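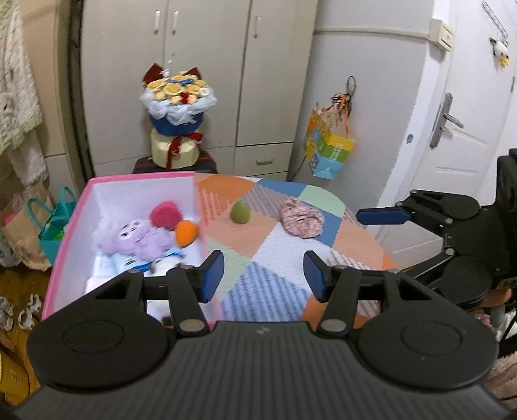

4.2 Fitting the cloth to a rounded table

The Fenia patchwork cloth is supplied flat and must be fitted before the table is used for sorting small items. On a table with a curved far edge, the patches serve as a guide: choose one along the curve, such as the mint green or the blue, and align the cloth from there. Small articles such as a scrunchie may stay on the cloth for sorting, with the open box kept to the left.

1. Clear the tabletop and wipe it dry.
2. Unfold the cloth, printed side up. Do not drag it by one corner.
3. Align the chosen patch with the far edge and smooth towards you.
4. Stand the sorting box (part 2668) on the left side, open side up.
5. Place loose items one at a time, clear of the curve.

NOTE -- The box holds up to 400 g. Heavier contents pull the cloth out of line.

CAUTION -- Egg-shaped and round items roll. Keep them well away from the edge.

6. When sorting is finished, empty the box before lifting the cloth. For washing, see page 77.

Comments

Chiyo Kaneko: Step 3 works better with two people. My cloth kept creeping to the right.

unstead_h: Is part 2668 the box with the pink rim or the plain one?

M.T.: Washed mine on Saturday, stripes have not run.

Related sections
Storing the Fenia cloth
Tsuchiya box liners: sizes
Replacement parts list 266

Jindley Home Manuals -- Contact -- Back to top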